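Butcher-block tabletop

A butcher-block tabletop is a slab made from many narrow strips of wood glued side by side, sanded flat, and then oiled or sealed. You'll find it on kitchen islands, workbenches, desks, laundry tables and pretty much anywhere somebody wanted a wood surface without paying for one enormous plank. I've owned 3 of them over the years, so this entry leans on what I learned the hard way (plus a lot of nagging from Ingrid Van Dusen, who edits the furniture pages here and has very firm feelings about mineral oil).

Contents
1 Types
2 Everyday uses
3 Care
4 Folding on a butcher block
5 See also

Types

Edge grain is the one most people have. The strips lie on their sides and you see long, thin lines running the length of the top. End grain is the checkerboard kind, with the cut ends of the wood facing up. It's kinder to knives, it weighs a ton, and it costs more than I've ever been willing to spend. Then there's face grain, with wide boards laid flat. It's pretty, but it dents if you look at it wrong.

The strips rarely match in color, and I like that! A top can go from cream to honey in the space of a few inches. My old one from Haverford had a single dark strip near the sink that every visitor asked about.

Everyday uses

People think of chopping first, but mine hardly ever saw a knife. It was the place for sorting mail, rolling out dough, wrapping presents and - most of all - folding laundry. Wood is a nice surface for cloth. Glass and polished stone let a towel slide all over the place, and a sanded top has just enough grip to hold a corner while you smooth out the rest.

Care

For a top that touches food, use a food-safe mineral oil. Wipe it on, leave it overnight, and buff off whatever hasn't soaked in. I do this every January and again whenever the wood starts looking chalky. A desk or laundry table can take a hard varnish instead, and then you can mostly forget it.

Fresh oil and clean linens don't mix, by the way. Give it a few days and test with an old rag first (I lost a good pillowcase before I learned this). Plant pots need a saucer under them, or you'll get a black ring that goes deeper than you'd think. Small scratches come out with 500 grit paper, going with the grain, and a dab of oil afterward.

Folding on a butcher block

Keep one side of the table for the pile and the other for what's finished. Small cloths go fastest if you pull them apart before you fold any of them, as they love to hang on to each other's corners. I line the hem up with the wood strips, which gives me a straight edge for free. Xiomara Marchetti folds hers in thirds and I fold mine in half twice, and we have agreed to leave both methods in the article.

See also

Cutting board
Dish towel
Workbench

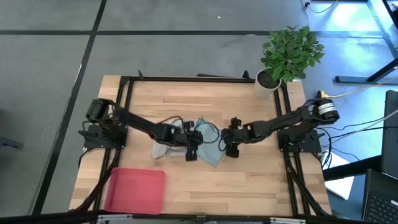

One more thing on the thirds method, which I left out of the folding section: it works better on long dish towels than on square cloths. A square folded in thirds ends up as a skinny strip, so you have to fold it over once more before it'll sit in a stack. I'll add the napkin folds when Ingrid and I get to them.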